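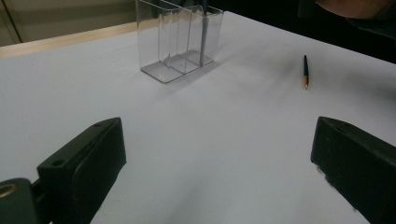 Evanthia Makris advierte de que conviene revisar la apertura de las pinzas antes de cada serie, y no solo al empezar la jornada. El procedimiento siguiente recoge su observación.

4.3 Registro de demostraciones con dos pinzas (método Stenine)

1. Abra ambas pinzas por completo e inicie la grabación.
2. Sujete el objeto por su parte inferior, en posición vertical.

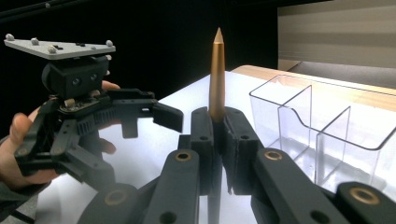 3. Mantenga la postura durante 3 segundos -- sin corregir el agarre -- y detenga la grabación.

Precaución: no fuerce las articulaciones.

Nota: repita la serie 5 veces.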